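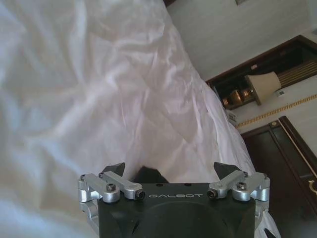

The view from the wrist, with the bedding in front of the fingers.

Visit report: a robot bed-making service shown in a hotel bedroom
Apr 20, 2024

I look after the purchasing for a small group of guest houses, and in March I received an invitation from Flostus to see their room service robot at work. The invitation said "linen handling as a monthly service", and I must confess I read it twice. We have 50 rooms in total and the beds take the largest part of the morning, so I wrote back the same evening.

The demonstration was held at the Kokkinos, an older hotel with heavy furniture and narrow corridors. I was glad of this choice. At fairs I have seen robots work on a bare mattress in the middle of a clean stand, with much space on all sides. A real bedroom is another thing. There is dark furniture close to the bed, a lamp, some decoration, a door that opens in the wrong direction. We were 11 visitors, and they took us upstairs in small groups, so I had to wait in the breakfast room for my turn. The coffee was good.

What is offered

Flostus does not make the robot. They rent it, set it up and send a person to teach it the rooms. The software that decides where to take hold of the sheet is called Plilwood, and it is also used, they told us, for folding towels in a laundry. You can have the whole service or only the software, if you already own a suitable arm. The second possibility is not for us.

The part I looked at most was the gripper. It has a black body with the name GALBOT printed on it in light grey, and two fingers on silver metal bars with hinges. The fingertips are black and shaped like wedges. I asked if the points could damage a thin sheet. The technician answered that the tips close flat against each other and that the force can be limited in the settings. He let me put my own handkerchief between them, and it came out with a crease and no hole. One handkerchief is a small test, of course.

Beside the bed there was a tablet where we could follow the picture from the wrist. I found this more useful than watching from the door. From the door you see an arm moving slowly and you do not understand why it stops. On the tablet you see how difficult the material is: white folds over white folds, with the sheet hanging down over an edge, and very little to show where one layer finishes. The picture was also leaning strongly to one side, so that the wall and the nightstand stood at an angle. This does not disturb the software, but it disturbed one of my neighbours, who had to look away.

How the work went

The task was to take a used sheet which was lying in a heap and to pull it off the bed into a trolley. After that the robot should spread a fresh one. We saw the first part 4 times. Three times it went well. Once the robot took the sheet together with the mattress cover, noticed the weight, let go and started again. I liked that it stopped by itself, although the second try took longer than I would have patience for on a Saturday changeover, when guests are already standing downstairs with their suitcases.

Spreading the fresh sheet was weaker. The near corners were acceptable. The far side, close to the wall, stayed loose, and the technician finished it with his hands. He did not hide it from us. Flostus says that tucking in is not part of the service at present, and in the price list it stands under "planned". I ask the reader to look for this word also in the other lines of the list, as it comes more often than I expected.

I asked about the furniture, as our rooms also have lamps on the bedside tables. The answer was that each room is taught once, and the objects near the bed are marked as places where the arm must not go. If a guest moves a chair, this is no problem. If a guest leaves a glass on the nightstand, the robot should keep away from it, but they advise that somebody walks through the room first. So there is still a person in every room, at least for a minute.

Costs and conditions

The shortest contract is for 3 months. The teaching of the rooms is paid separately, and it must be repeated if you change the bed type. Repair is done by Pimwood, a service firm which has its workshop not far from us, and this is for me a strong point. I asked what happens on the days when the machine is away for repair. There is no replacement, only a reduction on the next bill.

Noise was lower than I feared. The base needs a free way along the bed, and in two of our houses I already know that the attic rooms are too narrow. Stairs are not possible. We have a lift in one house only.

My impression

For taking off used linen, I would try it on one floor. It is heavy and boring work and my colleagues have sore backs from it. For making the beds ready for guests I would wait for the next version. I have asked Flostus for an offer without the spreading function, and they promised to calculate it. I also asked for a visit in a house that already pays for the service, without a technician in the room. This question they have not answered yet.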